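Shared Table: keeping a common room work surface clear
Student project report, Design for Everyday Spaces
Group: Sneha Rana, Julián Barrios, Simão Cordeiro
Supervisor: Clementina Teixeira
Submitted: Wednesday, May 2, 2018

1. Background

The long table in the ground floor study room of the Veloso building is used by three courses. People eat at it, draw on it and leave things on it. At the start of term Clementina Teixeira asked each group to choose one shared surface and find a way of keeping it usable with as little effort as possible. We chose the table because all three of us work at it most days.

Our question was simple. If drinks containers are dealt with separately from everything else, does the table stay clear for longer? We thought they were the main problem. A bottle is rarely left alone for long before a second one joins it, and then a wrapper.

2. What we did

We kept a tally sheet by the door for four weeks. Whoever was in the room at the end of a session wrote down what had been left on the table and sorted it into one of three groups. In total we recorded 524 items. The groups are described below in the order we dealt with them.

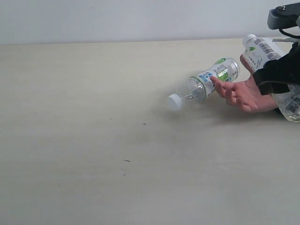
2.1 Drinks bottles

Clear plastic bottles with screw caps were the easiest to sort. They go on their side in a shallow crate under the window, caps on, and the crate is emptied into the recycling on Fridays. We tried standing them up at first but they fell over when the crate was moved. Bottles made up 98 of the items on the sheet. Most people were happy to use the crate once it had a sign on it. Julián made the sign twice, as the first one was too small to read from the table.

2.2 Paper and food packaging

This was the largest group and the least interesting. We put a second bin at the far end of the room and moved the first one away from the radiator. We did not record different kinds of packaging separately, which we now think was a mistake.

2.3 Wiping down

Once the table is clear it is wiped with a damp cloth, back edge first, then towards the front. The pale top shows every crumb and pencil mark. Some small dark marks do not come off with water. Valter Azevedo, the technician, told us not to use anything abrasive on it, so we left those alone.
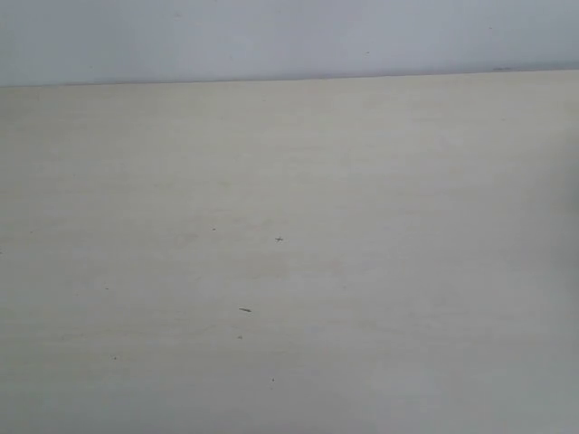 Figure 2. The table top with nothing on it. Small dark specks are still visible on the surface.

We agreed that "clear" would mean no objects on the table, whatever the state of the surface. Before that Simão had been marking the table as not clear if there were specks on it, and his first week of results had to be left out.

2.4 Cups

Personal cups were harder. They can't be thrown away, and moving them annoys people. We recorded 43 cups over the four weeks, but many of these were the same few cups coming back. Plain ones were often left for days. Patterned ones were easier to return, as someone in the room usually recognised them. We put a shelf up next to the sink and asked people to leave cups there.

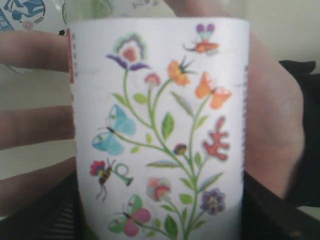

Figure 3. White cup with a flower and insect pattern in an embroidery style.

3. Results

In the first two weeks, before the crate and shelf were in place, the table was clear at the end of fewer than half of the sessions. In the last two weeks it was clear at the end of 57 per cent of them. The crate worked better than the shelf. Cups still tended to stay at the table, mainly near the sockets.

4. Problems

The tally sheet went missing once and two days had to be filled in from memory. The room was also quieter in the last week, so part of the improvement may come from fewer people using it.

5. Next steps

The crate and the shelf will stay until the end of June. Sneha will keep the tally sheet going until then, with packaging split into paper and plastic. We would also like to try a second shelf nearer the sockets if Valter agrees to put it up.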